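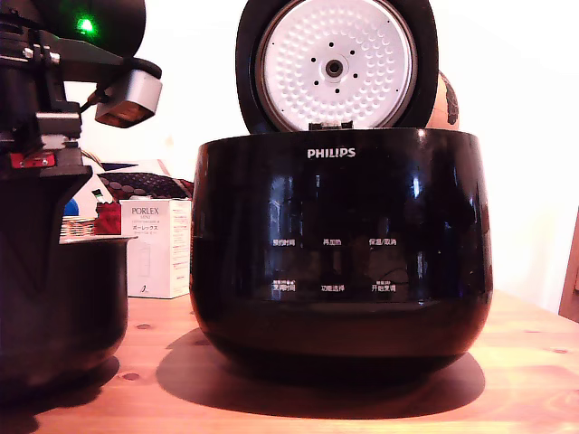 Zwischenbericht Gemeinschaftsküche Fornach
Berichtszeitraum: Juni bis November
Vorgelegt der Stiftung Piras am 1. Dezember 2025
Verfasser: Dionysis Koutsoukos, Projektleitung

1. Stand der Dinge

Der Mittagstisch läuft. Gekocht wird an 3 Tagen in der Woche, im Antrag standen 5. Die Differenz lässt sich mit den Umbauarbeiten am Abwasser nur teilweise erklären. Uns fehlt Personal für die Frühschicht, und ich sehe derzeit nicht, woher es kommen soll. Der Vorschlag aus dem Begleitgespräch, die Schicht über Praktika zu besetzen, wurde geprüft. Zwei Berufsschulen haben abgesagt, eine dritte hat nicht geantwortet.

Gut angenommen werden die einfachen Gerichte: Linsen, Reis mit Gemüse, Eintopf. Das im Antrag beschriebene »saisonale Regionalmenü« wurde im Sommer erprobt und danach eingestellt. Es war zu teuer und blieb zu oft stehen.

2. Software Stisora

Die Bestell- und Planungssoftware Stisora ist seit Juni im Einsatz. Der Anbieter Pledinix verspricht eine deutliche Verringerung der Lebensmittelabfälle. Belegen kann ich das bisher nicht. Vor der Einführung wurde nicht gewogen, es gibt also keinen Ausgangswert, und die Auswertung im Programm rechnet mit Schätzungen, deren Herkunft uns Pledinix auf Nachfrage nicht erläutert hat. Die Küche führt nebenher weiter die Papierliste am Kühlraum. Diese Liste stimmt meistens.

Ich rate davon ab, im nächsten Verwendungsnachweis Prozentzahlen aus Stisora zu übernehmen. Seit November wiegen wir selbst, jeweils nach der Ausgabe. Brauchbare Vergleiche wird es frühestens im Frühjahr geben.

3. Mittel

Für Kleingeräte und Geschirr waren 2000 Euro bewilligt, davon ist der größere Teil ausgegeben. Beim Posten Schulung sieht es anders aus — dort wurde bislang nichts abgerufen. Pledinix bietet Kurse für bis zu 6 Personen an, allerdings nur ganztägig und nicht vor Ort. Für einen Betrieb unserer Größe ist das kaum machbar. Wir beantragen, den Betrag auf die Hygieneunterweisung umzuwidmen.

4. Nachbarschaftswirkung

Der Fragebogen der Stiftung wurde ausgelegt. Der Rücklauf ist gering, und wer ihn ausfüllt, kommt ohnehin gern. Von einer »gestärkten Teilhabe im Quartier«, wie sie die Zielvereinbarung nennt, möchte ich auf dieser Grundlage nicht sprechen. Was ich sagen kann: Die Tische am Fenster sind meist besetzt, und einige Gäste bleiben nach dem Essen länger sitzen als früher.

5. Offene Punkte

Mietvertrag für den Lagerraum: noch nicht unterschrieben.
Fettabscheider: Abnahme steht aus.
Umwidmung Schulungsmittel: Wir bitten um Rückmeldung bis Jahresende.
Verlängerung der Stisora-Lizenz: aus meiner Sicht zurückstellen, bis eigene Wiegedaten vorliegen.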